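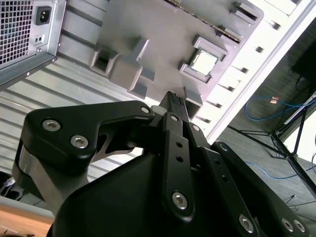
Gripper, fingertips closed, with grey fixture plate.

Skoryk River Week, small boat, full board

Back on sale from Tue 8 October. Same boat, same crew, new stop at Dravanach.

Join at Farirance quay any time after lunch. Cabins are ready by then, bags can go on earlier. First night moored up, dinner on deck if the weather plays along. We cast off before breakfast so light sleepers ask for a forward cabin, the engine is aft.

Day two is the rock tombs. Lots of steps, no shade. Bring a hat and more water than you think. Lesia Kostiuk guides, she did her thesis on the painted ceilings and will stay as long as people keep asking her things.

Dravanach on day four. Temple foundations, the old quarry and a long wall of boatmens graffiti that most of the big ships sail right past. We tie up to the bank, no jetty, so you walk down a plank. Crew will give you a hand. Afternoon free. Swim only where Yevhen Horobets says ok.

Last two days are slow sailing, market town, one more temple late in the day when the buses have gone.

Cabins
15 in total, all with window and own shower. 2 are singles, no supplement, they go first. Twin beds push together on request. AC runs in the evening and overnight.

Price
$788 per person sharing. Includes all meals, guide, entry tickets, transfer from the station. Not included: flights, visa, bar, tips. Deposit by card, balance four weeks before sailing.

Group size
Max 27. Smaller in September, when its hotter and quieter.

Food
Cooked on board by Nadiia Nazarenko. Vegetarian and gluten free fine, tell us when booking not at the dinner table please. Tea and coffee all day.

Good to know
Wifi patchy, none at all past the quarry. Cash for the market. Soft bags beter than hard cases, storage is under the bed.

Booking: ask for Tamara Tkachuk at Doltell, weekdays. Waiting list open for the singles.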